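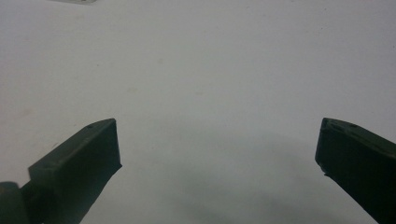 Okay, hi everybody. Slide one, leave it up while people find seats. I'm the one who runs the gripper bench at Gorstead, and I've got 20 minutes to tell you how we lost most of October to a piece of plastic smaller than a breadcrumb.

(Say thanks to Hakim Goh for the slot. Ask if the back row can hear.)

Quick background. We use the hand-held grippers to record picks, and then the arm learns from the recordings. Same fingers on both, dark green, printed in-house, held on with screws. We call the job Tresura because that was the name on the first parts bin and it stuck. Small parts, flat white table, pick one up, put it in a tray. Boring on purpose!

So. One morning the arm starts dropping things. It closes, lifts, gets partway to the tray, and the part tips out to one side. Then it's fine for an hour. Then it does it again. We logged 183 drops before we stopped the line, and I'll be straight with you, we should have stopped it a long time before that. I kept thinking it was the software. I always think it's the software.

NEXT SLIDE — the drop chart

Don't read the chart out loud. Just point at the clump on the right.

What we tried, in order. We rolled the model back a version. No change. We turned up the closing force, and that made it worse, and I want to come back to that. Siebe Vanhove swapped the camera cable (he swaps the camera cable for everything, and he has been right twice). Then we recalibrated the whole cell overnight and came in to find a part on the floor under the arm.

It was Vesela Kovačević who took the fingers off and ran her thumbnail along the edges. Look back at slide one if you want, the tips there have the same kind of wear. A little notch at a corner, some rough spots along the leading edge, nothing that makes you jump. With the pads meeting on a chip, the part gets held on one side and rocks. And the harder you squeeze, the more it rocks. That's the closing force thing. I had personally made it worse with one number in a config file, and I was pretty pleased with myself when I did it.

(Pause here. Somebody usually laughs.)

NEXT SLIDE — the safety bit, slow down

Here's the part I lose sleep over. When we cleaned out the tray we found green flecks in it. Bits of finger. These were going into bags for Kedia, along with the parts. Tineke Van Acker pulled 19 bags off the shelf and opened every one by hand, and 7 of them had plastic in them. I called the customer myself that afternoon. Not a fun call. They were nicer about it than I would have been.

Also, during the high-force week, people were still reaching in to pick up dropped parts without hitting the stop first. That includes me. No injuries, but the guard switch was set up to slow the arm, and it should have cut it. It cuts it now.

NEXT SLIDE — what we changed

Fingers get checked at the start of every shift, under a lamp, with a thumbnail. Any chip and the pair goes in the scrap bin, both of them, even if one looks perfect. The force limit is locked and you need a second person to change it. Ten drops in an hour and the cell stops itself.

We're also trying a tougher filament from Montoya on one cell. Too early to say. Ask me in spring.

Last thing, if there's time: Gerrit Kuipers wants to know if anyone has gotten a camera to catch chips this small. We tried for a week and it mostly flagged shadows. If you've done it, please come find me at the coffee table.

Questions. Leave the checklist slide up.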